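Finger sleeve (robot gripper)

A finger sleeve, also called a finger sock or pad cover, is a soft covering pulled over the finger of a robot gripper. It gives the finger more grip on smooth objects such as dishes and cutlery, and it protects both the object and the metal underneath. Sleeves are wearing parts. Looking after them is one of the main routine jobs on a small tabletop handling cell, along with cable checks and camera cleaning.

This article describes sleeves as used on two-finger grippers, with details from the Ridgeway cell, a tableware-handling station set up by the firm Clunov.

Construction

Most sleeves are closed at the tip and open at the base, so that they slide on like the finger of a glove. The material is usually a coarse fabric, a foam, or a foam core with a fabric skin. Dark colors are common. They hide stains, and they give off less glare in pictures taken by a wrist camera, which often has the fingers in view the whole time.

The sleeve is held on by its own stretch, by a band at the base, or by a strip of double-sided tape along the back of the finger. Tape holds best but leaves a residue that has to be scraped off at each change. Bestholm, which supplies sleeves in packs of 300, recommends a band for cells that change sleeves often.

Fitting

The gripper is opened fully and the arm is put in a hold state before anyone reaches in. The old sleeve is rolled off from the base. The bare finger is wiped and checked for burrs, which can cut a new sleeve from the inside within a shift.

The new sleeve is rolled on from the tip. It should be seated all the way, with no loose cap of material beyond the end of the finger. A loose cap folds over when the gripper closes on something thin, such as the rim of a plate, and the plate then sits at an angle. The seam, if there is one, goes to the outside, away from the gripping face.

Both sleeves are changed at the same time. A new sleeve is thicker than a worn one, and a mixed pair closes off center.

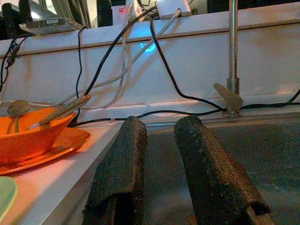
After a change, the closed position of the gripper has to be set again. The usual method is to close the fingers slowly with nothing between them until the motor current begins to climb, then store that position as zero. At Ridgeway this is followed by a short test with a plate, a bowl and a spoon, each lifted 3 times. Spoons are the hardest of the set. Their handles are narrow and tend to roll against the fabric if the fingers aren't lined up.

Wear and replacement

Wear shows first at the tip and along the inner edge. The fabric goes smooth, then thins, and the padding under it loses its spring. A worn sleeve doesn't always drop things. More often the grip slips a little during a lift, and the object lands slightly off its mark.

Service life varies a great deal with the load and the objects. Rosalba Marino, who kept the first service log at Ridgeway, recorded 1464 grasps on the longest-lasting pair and 474 on the shortest. The short-lived pair had been used mostly on unglazed bowls. The cell now changes sleeves by inspection, with a look at both fingers at the start of each shift.

Grease is the other common reason for a change. Sleeves can be washed by hand in warm water and mild soap, but they must dry completely before going back on. Foam types take overnight. Gruvico sells a rubber-coated type that can be wiped clean in place - it grips well but tends to stick to light plates when the fingers open.

Related checks

Sleeve changes are a convenient time to look over the rest of the gripper. The finger brackets are checked for play and their screws tightened. Power and signal cables near the work area are followed along their length for kinks, and any slack that the arm could catch is tied back. The camera lens is cleaned last, after the fabric dust has settled.

Darnell Bellamy's setup notes for the cell also call for a fresh reference picture from the wrist camera after each change, with the fingers open. Comparing it with the previous one shows whether a sleeve has been fitted higher or lower than before.

See also: Gripper calibration; Wrist camera; Compliant fingertip; Cable management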